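Subject: Re: [ginbridge-robotics] Where are we with the cups?

Hi everyone,

Thanks for asking this on the list, and sorry it took me a couple of evenings to sit down and answer. I'll put your message in first so the newer members can follow along.

> I missed the last two meetings because of finals. Are we still doing the cup task for the Bateck challenge, or did we switch to blocks? And how many recordings do we have? I can come in after 4 p.m. most days if somebody shows me the ropes.
>
> Also, is the clear glass stuff really staying in?

Yes, still cups! Blocks came up again and the vote went the same way as last time. We have 2,072 recordings that passed the check, out of 3,182 made so far. I know that sounds like a lot of waste, but many of the rejects are from the early weeks when we kept forgetting to start the wrist camera before moving the arm. Please don't delete any of them, as Hauksdóttir (the desktop with the big drive) still has room.

And yes, the clear ones are staying in. The colored tumblers are going pretty well and I'm very proud of everybody for that, but the challenge rules let the judges use any drinkware they like, so we need the practice. 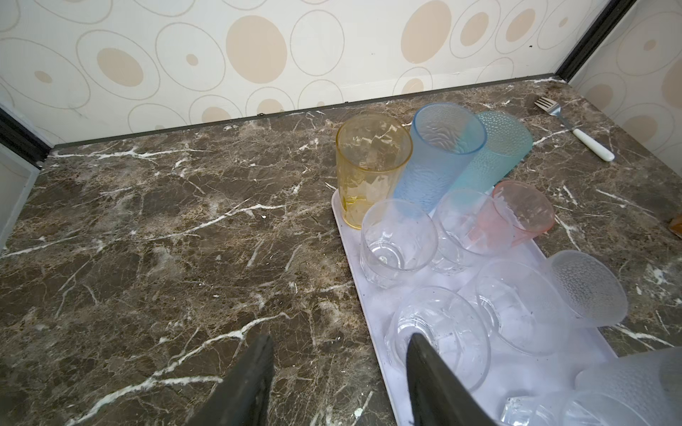
*Wrist camera view, marble counter, mixed tray. The clear tumbler on its side is the one by the right finger.*

With a tray like this, take your time. Come in from the front, get one finger on each side of the glass, and close slowly – the right clear one in the middle overlaps the pink cup, and it's easy to mistake its color for its own on a small screen. If you bump something, keep recording and make a note in the log. We want those too.

The plan for June is 735 more good recordings, mostly with cups lying down. The training run on Dralta takes around 2,000 steps before it's worth looking at, so please start it before you go home and let it be.

If you'd like to learn, come at 4 p.m. any day that suits you and I'll happily sit with you for the first hour. Bring a snack, and please wash your hands before you touch the glasses (the smudges do show up on camera).

Warmly,
your cup task lead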